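Ein Lob des unfertigen Schreibtischs

Seit Jahren erzählt man uns, ein guter Schreibtisch sei ein leerer Schreibtisch. Ich habe es versucht, sogar mit System: Alles kam in Kisten, 169 Einzelteile nach meiner Liste, und dann saß ich vor einer blanken Platte und mir fiel überhaupt nichts ein. Nach vier Wochen habe ich die ersten Sachen zurückgeholt, und was war das für eine Freude!

Ein Tisch darf nämlich zeigen, woran jemand hängt. Mein alter Tacker von Grivo klemmt bei jedem sechsten Blatt, und ich gebe ihn trotzdem nicht her. Daneben steht eine Dose mit 500 Büroklammern, von denen ich im Jahr vielleicht zwanzig brauche — na und? Wer morgens zwischen lauter Vertrautem Platz nimmt, fängt schneller an. Bei mir ist das jedenfalls so, und ich arbeite seitdem auch wieder gern mit der Hand.

Überhaupt das Schreiben mit der Hand! Ein Heft muss griffbereit liegen, sonst bleibt es leer, und der Stift gehört in einen Becher, keinesfalls in die Schublade. Durchscheinendes rosa Plastik mit einem blauen und einem roten Stift darin, das reicht völlig, dazu eine schlichte weiße Lampe und ein Taschenbuch. Und wenn vorn noch ein kleines rosa Plüschtier auf der Seite liegt, dann bitte liegen lassen! Ich würde es um keinen Preis wegräumen — so ein Tier nimmt dem Arbeitstag die Strenge, und Platz für den Ellbogen findet sich immer.

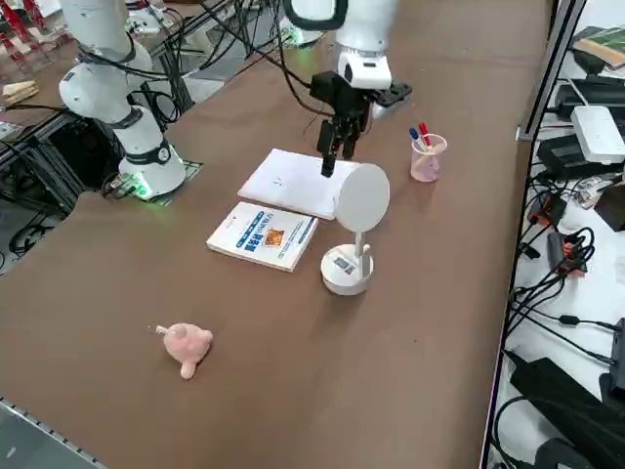
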